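Buscar en las preguntas Escribe una palabra Borrar

Preguntas frecuentes sobre la comparativa de pinzas de mano

Tiempo de lectura: 4 minutos

¿Qué estáis comparando?
Dos pinzas de mano, la Briko y la Tokero, con las mismas tareas y las mismas personas. Queríamos saber con cuál se trabaja mejor durante una mañana entera, que es algo muy distinto de cómo se siente en los primeros cinco minutos. ¡Y vaya si cambia la cosa! La que más nos gustó al cogerla por primera vez fue la que antes quisimos soltar.

¿Cuántas tomas lleváis?
736 hasta el 15 de abril de 2024. La idea era parar en 400 por pinza, 800 en total, pero seguramente alargaremos hasta mayo porque queremos repetir las tareas con tela.

¿Qué tareas hacéis?
Coger una botella y dejarla en otra balda, abrir una puerta de armario, doblar un paño, meter piezas pequeñas en una caja. La favorita de Florin Jitaru es la del paño (a mí me desespera). Cada tarea se hace siete veces seguidas, se descansa y se cambia de pinza.

¿Cuál agarra mejor?
Depende del objeto, y esto es lo bonito de probarlas juntas. La Briko cierra con más firmeza y va de maravilla con botellas y asas. La Tokero es más suave al principio del recorrido, y con el paño o con una bolsa de papel se nota muchísimo. Con cajas de cartón no hemos visto diferencia que merezca la pena contar.

¿Por qué os importa tanto la cámara si la prueba es de pinzas?
Porque una pinza estupenda con una mala vista de la tarea nos deja medio ciegos a la hora de revisar. Miramos cuánto ocupa la propia carcasa en la imagen y qué queda libre por encima. Con una óptica tan abierta entra el local entero: el techo, la barandilla del altillo, la pantalla enrollable del fondo. Lo que hay que vigilar son los fluorescentes, que en cuanto se inclina la muñeca hacia arriba se llevan la exposición.

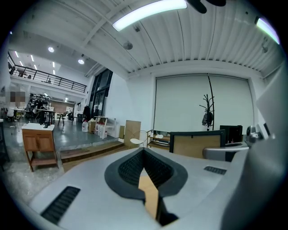

Colette Marchal nos escribió que ella pondría menos empeño en la óptica y más en la empuñadura, porque en su taller las tomas malas llegan siempre con la mano cansada. Le damos bastante razón. Desde su mensaje apuntamos también en qué momento de la sesión falla cada agarre, y a partir de la segunda hora los fallos se juntan que da gusto verlos en la gráfica (bueno, gusto relativo).

¿Y el peso?
La Tokero pesa menos y está peor repartida, con casi todo hacia delante. La Briko cansa el antebrazo, la otra cansa la muñeca. Beca Rosser prefiere mil veces la primera y yo la segunda, así que aquí no hay veredicto.

¿Con qué controlador registráis la apertura?
Con el Dizon. Probamos antes el Durkwood, que tiene unos menús preciosos, pero perdía la sincronía con el vídeo cuando la sesión se alargaba. Si alguien ha conseguido domarlo, ¡que nos lo cuente, por favor!

¿Calibráis en cada cambio de pinza?
Sí. Abrir del todo, cerrar del todo, esperar a que el valor se quede quieto y guardar. Si la lectura en cerrado no vuelve a cero, se repite antes de grabar nada.

¿Puedo usar vuestras hojas de tareas?
Claro. Están en español, y Tincuța Pîrvu prepara la versión rumana. Solo pedimos que nos mandéis los resultados, también los feos.

¿Vais a probar dedos de otro material?
Es lo siguiente. Tenemos unos de silicona más blanda esperando en su bolsa y empezaremos por las botellas.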